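Come Stitch Along With Us: Call for Participants for the Nukness Sampler Quilt

Okay, I've been putting off writing this because I wanted the whole plan to be tidy first, and the plan isn't tidy, so you're getting it as is. I'm looking for hand stitchers to make blocks for a big embroidered quilt, and I would love for you to be one of them!

If you've been reading here for a while, you know I've been in love with the old Nukness samplers ever since my aunt left me hers. (It's the one with the lopsided chickens in the bottom row.) They were made up and down the valley by women who mostly used whatever thread was left in the basket, so you get these wonderful rows of feather stitch that start in red and finish in brown. I've charted as many of the border patterns as I could get my hands on, and last winter I started wondering what they'd look like spread over a whole bed quilt, with every block made by a different person.

So that's what we're doing. The finished quilt will hang at the library in Jomville, and after that it goes on loan to the textile room at Urholm, where the original samplers are. I'm putting the top together myself and Régis Marchal is doing the quilting by hand, which makes me very happy, as I can't keep a quilting stitch even to save my life. His are gorgeous.

What I need

I need 80 blocks. One per person to begin with, and if we come up short I'll ask who wants a second. Every block uses one border pattern and one small motif of your own. The border comes from my charts and I'll assign it, so we don't end up with a quilt full of the easy one. The motif is up to you. A bird, your house, a teapot, your dog, a beet, I don't mind at all. Please skip lettering other than your initials, just so the thing reads as one piece from across a room.

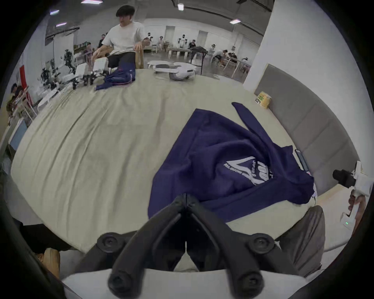 Fabric comes from me. I bought a whole bolt of unbleached linen from Dimitrov, the mill shop out past the river, and it's lovely stuff to stitch on – firm enough to hold its shape, soft enough that your needle doesn't squeak. I've washed it and pressed it, so please don't wash it again before you start. Thread is also coming from me, in five colors: madder red, walnut brown, a dull gold, indigo, and a green that looks terrible on the card and beautiful on the linen. You can leave a color out, but don't add any. I know, I know. I have a drawer full of variegated pinks that I'd like to use up too.

Who I'm looking for

Anybody who can do backstitch, chain stitch and feather stitch and is willing to undo a row if it goes wandering. You don't have to be an expert! The original stitchers weren't all experts either, and a couple of my favorite samplers have mistakes you can spot from the doorway. If you've never done feather stitch, try a few rows on a scrap and send me a photo. I'd much sooner help you at that stage than after you've packed it up.

Kids are welcome with a grown-up who'll check the back for knots. Left-handed stitchers, I've made you your own set of diagrams. I'm left-handed myself and I got tired of holding books up to the mirror.

I'd especially like to hear from people with family from the valley. If there's a sampler in your attic, or even half of one, please tell me about it. I've only charted what I've been able to sit in front of, and there are bound to be borders I've missed. You wouldn't need to send it anywhere. A clear photo of the front and another of the back will do nicely.

What you'll get

Your packet has one square of linen with the seam allowance already drawn on, the thread, two needles, your border chart and a return envelope with postage on it. There's no fee to take part and there's no pay either, I'm afraid. What little money we have went on linen and stamps: the grant from the Jomville arts fund was $494 and I've spent it to the last dollar. Everyone who sends a block back will be named on the label and in the booklet, and you're all invited to the hanging party, which will have cake.

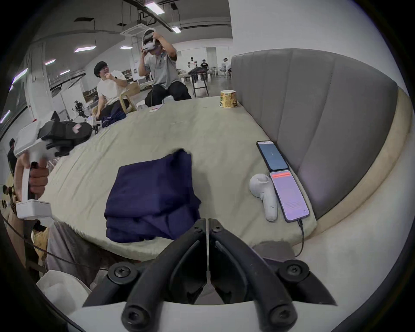 How the block needs to be made

Stay inside the drawn line. Anything outside it will disappear into a seam, and I'd feel awful about cutting into your work.

Use 2 strands throughout, including for the motif. One strand sinks into this linen and three looks like rope next to everybody else's.

No knots on the back, please. Régis has to get a needle through all of it. Run your tails under a few stitches and trim them short.

Hoop or no hoop, whichever you like, but take it out of the hoop overnight. Hoop rings are a pain to steam out of linen.

Don't iron it when you're done. Roll it face in around a bit of cardboard tube and I'll do the pressing at my end.

When I need it back

Blocks should reach me by the end of June. I've left myself the summer to piece the top, and I'm slow, so I really do mean June. If life gets in the way, drop me a line and send the linen back unstitched – no hard feelings whatsoever, and somebody on the waiting list will be thrilled.

How to join

Send me a note through the contact page with "Nukness quilt" in the subject line. Tell me your name as you'd like it on the label, your mailing address, whether you're left- or right-handed, and roughly what you've stitched before. A photo of something you've made is nice but you don't have to send one. If you already know what your motif will be, tell me that too, as I'm keeping a list and we have a lot of cats so far.

I answer mail in the evenings, usually after 8 p.m. when the dishes are done, so give me a few days. Packets go out in the order the notes come in. And if you belong to a guild or a stitch group, please pass this along or pin it up by the coffee pot. Groups can have their packets sent in one box if that's easier, just give me a head count and one address.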